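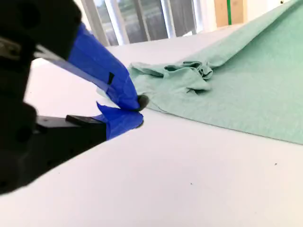

Visit report: teleoperation floor, Kitireck

Tue 31 August. Written up from notes for those in the handling group who could not make the trip.

1. Purpose

Our interest was narrow. We wanted to see how a working site records demonstrations of cloth handling, what an operator can manage in a shift, and which parts of the setup we would have to build ourselves. Kiros Fikre had arranged access to the demonstration floor and to one operator, Tekle Kassa, for most of the afternoon. We did not see the training side, which is run from another building.

2. Layout

The floor is a single long room with seven stations. Four are for remote control, using a leader arm on a stand beside the table. The other three are for kinaesthetic work, where the operator takes hold of the arm at the wrist and moves it through the task. Kassa moves between the two and prefers the leader arm for anything soft. With a hand on the wrist, he said, you end up fighting the weight of the arm at the moment you need to be lightest.

Station tables are white and matte. The one we spent longest at is near a window, and the change in daylight through the day is left in the recordings on purpose. Fikre's view is that a policy trained under fixed lamps fails the first time someone opens a blind. There are blinds at the other stations, but we did not see them used.

3. Fingers

The grippers are supplied by Druvell. The fingers at the cloth station are wrapped in blue tape with a black pad at each tip, the upper one rubber. The wrap is done by hand and looks it, with creases and lifted edges. Kassa rewraps when a flap starts to catch on fabric, and the roll stays in the drawer under the station.

We asked about the tape colour. It was what the store had in October, when the first set was made up, and nobody has wanted to change it since the recordings now all match.

The pads matter more. Ollar supplied an earlier set in a harder compound, which slid off thin hems. The current pads hold a hem at a lower closing force, at the cost of picking up lint. They are wiped at the start of each block.

4. The task

The task on the day was a corner pick on a mint-green piece of cloth: bring the fingertips in low along the table, get the edge of the cloth between the pads, close, lift, and lay the corner across. The approach takes most of the attention. A thin edge lying flat gives the lower finger very little to get under, so the operator comes in nearly parallel to the tabletop and lets the upper pad come down on the hem.

The cloth is reset by hand between episodes and is never smoothed out fully. A bunched section is left near the corner in many of the starts, so that the recordings include cloth that drags or comes up with a fold in it. Fikre reviews the starts once a week and asks for more of whichever arrangement is thin.

Missed picks are kept if the operator recovers within the same episode. If the cloth has to be touched by hand, the episode is discarded. I had expected the opposite rule and would like us to discuss it.

5. Numbers given to us

Target for the corner pick: 600 accepted episodes.
Longest accepted episode so far: 47 seconds.
Total in the store for all cloth tasks: 1204 episodes.

The rejection rate was not available. Fikre said it depends heavily on the operator, which matches our own experience with the drawer task.

6. Trying it

Each of us had a turn on the leader arm. There is no force feedback at the cloth station - the operator works by eye alone. My first attempts pressed too hard on the table and Kassa had me lift off and start again. The Workneh interface scales the motion down when a foot pedal is held, and with the pedal down I closed on the hem on my fourth try. Without it I did not manage a clean pick at all.

The delay was small enough that I stopped noticing it. The viewing angle was a bigger problem. From the operator's stool the upper finger hides the lower one, and I found myself leaning left to check the pinch point. Kassa does the same, though less.

7. Follow-up

Fikre will send the drawing for the finger bracket and the pad part number. We should price a foot pedal for our own rig before ordering any new fingers. A second visit to see the training side has been offered, no date set.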